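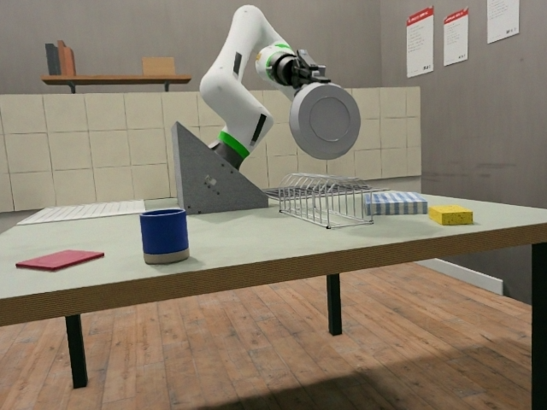 Do you have to redo the risk assessment on a cobot cell if all you changed is the gripper?

At our shop the rule is that a new gripper counts as a new application, so the assessment gets reopened. You don't have to start from a blank sheet, but every line that mentions the tool, the part or the path gets looked at again and signed.

14 replies, showing 7

torque_and_toast
OK so I asked the question up top because I'm having this exact fight at work. We swapped fingers on the arm at our Olham site in November and my lead says the arm is the same arm, the speed is the same speed, go back to work. I've got a binder with 176 lines in it and I really don't want to reopen all of them. Where do you folks draw the line?

palletpusher
I wrote the answer, so you know where I stand! The arm by itself isn't the thing you assessed. You assessed the arm plus whatever is on the end of it plus whatever it's carrying. Fingers with a square corner can hurt somebody at a speed where round ones wouldn't. I'd pull the lines that touch the tool and leave the rest alone. On our last one that was an afternoon of work, coffee included.

gridsquare
Gonna disagree a little. If the new fingers are the same weight and shape and you just changed the rubber, reopening the assessment is paperwork for the sake of paperwork. We keep a "like for like" list taped inside the cabinet door. On the list, you log it and move on. Off the list, you call the safety person. Works fine.

palletpusher
@gridsquare who decides what goes on the list though? And rubber isn't nothing. Softer pads changed our grip enough that parts started slipping out on the fast move. A dropped part is a hazard, it goes in the book.

gridsquare
Fair, I'd take pads off the list if the part is breakable. We mostly move cardboard.

mugwort_77
Kitchen side here (we do plate handling, racks, that kind of stuff). Couple of habits from our Dovamdale line that might help:

Test the grip with the real part at its worst. For us that means a plate with soap on it, held by the rim. A dry plate will make any gripper look like a genius.

Run your stop test while it's carrying something. We hit the stop mid-move 500 times before sign-off and logged every drop.

Put the part in the assessment by name. Ours used to say "dishware" and then somebody brought in a bigger platter and the whole clearance thing was out the window.

Do your sim first, sure, but don't sign off on sim. Ours ran 1,000 clean cycles in simulation and then dropped a bowl on the first morning. I was standing right there with a broom, so at least cleanup was quick.

torque_and_toast
mugwort this is super useful, thank you! We do have a sim of the cell and I was kind of hoping it would count for something. My lead loves it.

staltundale_steve
It counts for reach and for collisions with the bench. I use ours for that all the time. Friction and people leaning in where they shouldn't, no way. At Staltundale we write "sim only" in red next to any line that hasn't been checked on the floor, and nothing runs with people near it until the red is gone. Took me 306 lines once. I complained the whole way and then found two bad ones, so I quit complaining.

gridsquare
I still think you're all going overboard for a pad swap, but I like the red pen thing and I'm stealing it.

torque_and_toast
Update: took this thread to my lead. We're reopening just the tool and part lines, and stop tests get done loaded. He wants to keep a like for like list too, but with two signatures to add anything. Does anybody have a template for that? The one that came with our Ó Briain paperwork is a single page with a giant box that says "notes."

palletpusher
Sending you ours. Ignore the last column, it's for our paint booth.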